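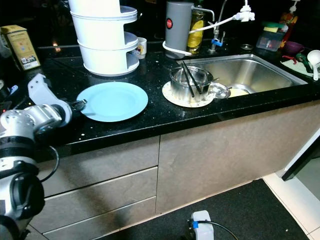 A plate by the sink is a plate somebody still means to wash, according to one customer, who wrote to us on a Sunday and has been quoted in our office ever since.

Vrettos makes small things for small kitchens: racks, trivets, sponge tubs. We began with 2 products and now have 18, and we'd like to stop there.
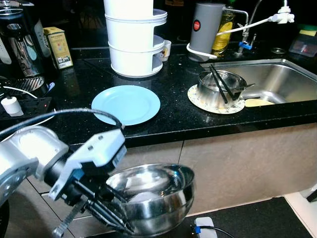 The Cira rack came first. It stacks, it drains, it has outlived two logos — three if you count the brown one. 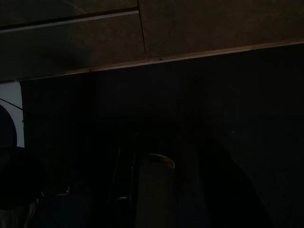
Orders ship in up to 10 days.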